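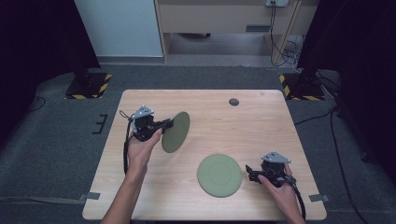 Notebook entry, 23 Apr 2024. Manipulation project, spring section. Entry by Rafia Butt; countersigned by Gerardo Tagle.

The purpose of the afternoon session was to settle the procedure for the disc task before the class begins recording in quantity. The task is the one approved in March: two discs start on the table, and the operator moves them to a stacked position using both hand-held grippers. The section had not agreed on whether the discs should be handled one at a time or together. The one-at-a-time order was adopted. The left gripper lifts its olive-green disc and holds it nearly upright over the table while the right gripper, still empty, is brought toward the disc lying flat. Ariel Agbayani asked that the right jaws stay open until the left disc is steady, and this was entered in the procedure as step 4.

Equipment. Both grippers were checked against the Flornis setup sheet before use. The right gripper closed more slowly than the left on the first two trials. The jaw screw was loosened by a quarter turn and the fault did not return during the session. It should be checked again on Thursday before any recording is made. The spare gripper remains with Ms. Sepúlveda.

Cables. The cable from each gripper is to run back along the operator's arm and must not cross the tabletop. On one trial the right cable was caught between the disc and the table, and the trial was discarded. Operators are reminded to clear both cables before calling the start.

Table position. The gray tape at the left and right sides of the table is to be left in place between sessions. When the table was shifted last month, all trials from that week had to be aligned again by hand, and the section lost most of a class period. Any student who finds the tape lifting should replace it and record the time in this notebook.

Trials. The target set by the course is 400 accepted trials per operator pair. Each trial is limited to 20 seconds from the spoken start to release of the second disc. Trials that run over are kept in a separate folder and do not count toward the total. The shared folder stood at 943 files at the close of the session, including practice runs that have not yet been sorted. Felicidad Macapagal will sort these and remove duplicates.

Observations. The raised rim of the disc gives a better hold than the flat face. Grips taken across the face slipped when the wrist was turned. Mr. Tagle noted that new operators tend to raise the disc higher than the task requires, and that this uses time needed for the second pickup. No change to the written procedure was made on this point, but it will be mentioned at the start of the next session.

Open items. The label format for the Carka upload is still not confirmed. Ms. Sepúlveda has written to the course office and expects a reply this week. Until then, files are to be named by pair number and trial number only. The request for a second set of discs is pending.

Next session: operator pairs 3 and 5. Ariel Agbayani to keep time.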